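**Communications Assistant, Skorkham Town Hall**

We're looking for someone to join the communications office at Skorkham Town Hall, and we'd love to hear from people who enjoy writing, talking to residents and finding out how a town works!

You'll be part of a small team that puts out the town newsletter, keeps the website current and answers calls from local reporters. One morning it might be a notice on the water main replacement in Mestar, the next a write-up of the council's budget hearing or a short piece on the new bus stops along Makokha Road – the work changes a lot from week to week, and that's a big part of the fun.

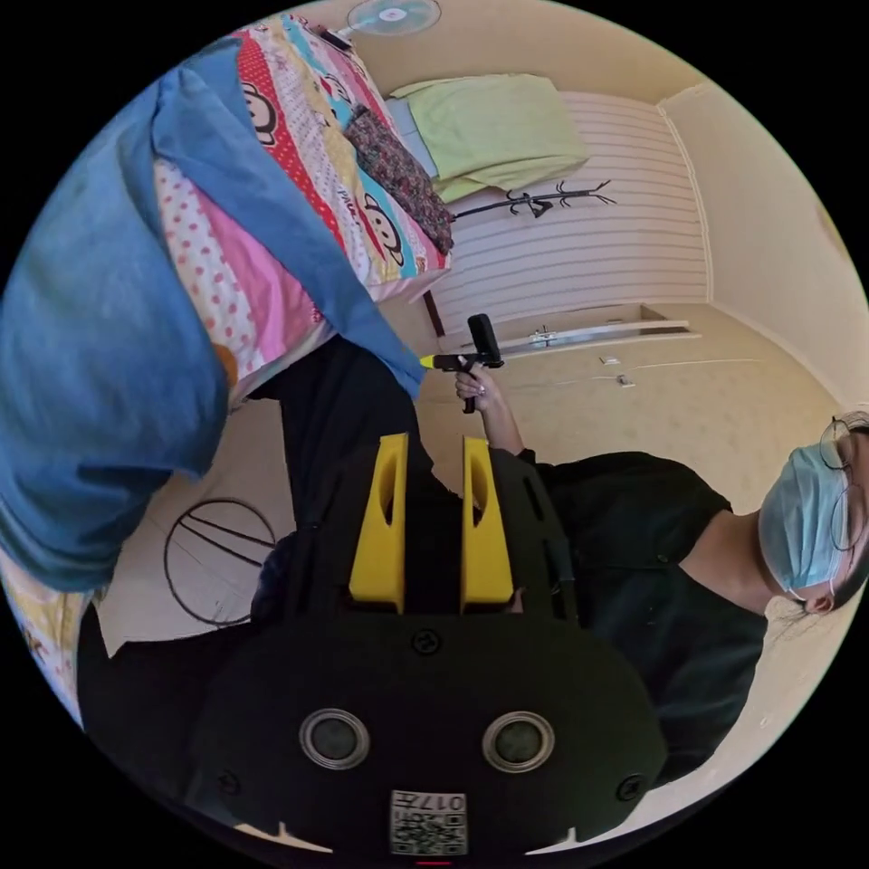 *Work with us in Skorkham*

**What you'll do**

- Write and edit news items, public notices and posts for the town's pages
- Attend council meetings (two evenings a month) and write plain summaries
- Help lay out the print newsletter, which goes to 2,175 households
- Keep the mailing list and the photo archive in order
- Cover the front desk at the Fevo branch office when needed

**What we'd like to see**

Clear, friendly writing matters most. Newsroom or local government experience is welcome but you don't need it, and we're happy to train the right person on our web system. A second language is a real plus, and so is a driver's license (Fevo and Mestar are a bit of a trek by bus).

**Hours and pay**

The position is 32 hours a week at $2,000 a month before taxes, with paid vacation. The first contract runs through the end of March, and we hope to extend it.

**How to apply**

Send a resume and one writing sample, on any subject you like, to the personnel office at Town Hall by 4 September 2016. Paper applications are fine too – drop them in the box by the main entrance. Interviews take place in Skorkham, and every applicant will get a reply.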